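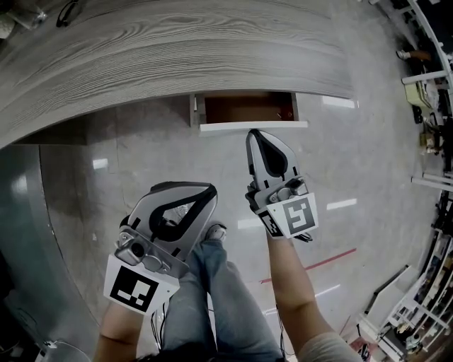
How deep does a desk drawer need to be? Deep enough for the things reached for every day, and shallow enough that they stay in one layer.

That question has been going around the Drungate offices of Zolico since 26 Nov 2018, when the firm began replacing the storage in its desks. The old pedestal units on casters are being taken away, and each desk is getting one shallow drawer fitted under the top instead. Staff keep the desk they have.

The drawers come from Gál, a joinery in Vurnham that has supplied the firm with shelving before. Each one is 7 centimeters deep inside and rated to carry 15 kilos. Fitting takes two people less than half an hour, and the desk has to be cleared first – screens can stay, but everything in the pedestal must be in a box by the evening before.

Lilla Győri, who runs the office move, said the pedestals had filled up with things that belonged elsewhere. "We found chargers for phones the company stopped using years ago, and a lot of soup," she said. "Paper files go to the shared shelves now. Pens, glasses, cables and a notebook go in the drawer."

The work covers 90 desks over two floors. The second floor goes first, starting with the desks nearest the shelving, and the first floor follows after the new year. The last drawers are due to be fitted in February.

Not everyone is pleased. Several people in accounts asked to keep their pedestals because they lock and the new drawers do not. Győri said a bank of lockers has been ordered for the corridor by the kitchen, and that accounts will keep the old units until the lockers arrive.

The old pedestals will be offered to staff for 2500 forints each, with the keys if they can be found. Any left over go to a secondhand dealer in Vurnham. Names for the list can be left at the front desk – one unit per person to begin with.

Boxes for clearing out are stacked beside the second-floor printer. Please flatten them and bring them back when you have finished.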